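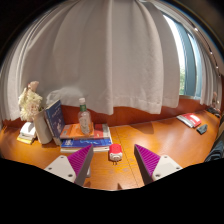 Lindiwe Sithole wrote to us that books last longer if you stack them flat, and that standing them up ruins the spines. She wanted us to tell every kid in Plotavdale. We'd like to check that first.

Is it true? Partly. Lots of people repeat it, and that doesn't make it right.

Start with how a hardcover book is built. The pages are joined together in a block, and the block hangs inside the cover. When the book stands straight up, the cover touches the shelf and the pages usually don't. In a thick, heavy book, the pages can slowly sag and pull on the spine. So for big, heavy books, Lindiwe has a point.

For ordinary books, standing up is fine. Libraries do it with thousands of them. The trouble comes from leaning. A book that tilts for months gets pushed into a slanted shape, and it may not go back.

What about a flat stack? The book at the bottom carries all the others. Three or four books won't squash it. A tall pile might, and it's annoying too, because the one you want is always near the bottom. Put the biggest book down first. If a small one is underneath, the corners of the big one stick out and get bumped.

Now, water. Some people say a bottle with its cap on is safe on top of a book. We don't quite believe it. Caps get left loose. A cold bottle can also collect drops on the outside, even when it's shut tight, and those drops run down onto the cover. Paper soaks up water, swells, and often dries wavy. Put the bottle on the desk, away from the pile.

Sunlight is another one. You may hear that it "only fades cheap books." Don't fall for that. Strong light can fade expensive covers too, and red often goes early. If your desk is by a window, close the curtain when the sun is bright.

Try it yourself: lay a sheet of red paper on the windowsill with a coin on it, and look under the coin in April.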